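## Chapter 12: Keeping Food at Home

Before Telma Riquelme's grandmother in Gristcombe owned a refrigerator, she kept plums, beans and pickled beets all winter long on a cellar shelf, and she could tell you (at length!) which summer each one came from.

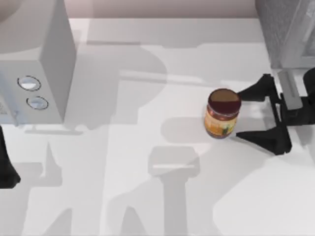
**Figure 12.1** A glass jar on a kitchen counter.

We'll begin with salt, sugar and vinegar, those three old friends of every cook, and then take our time over heat. Keep a notebook handy as you read.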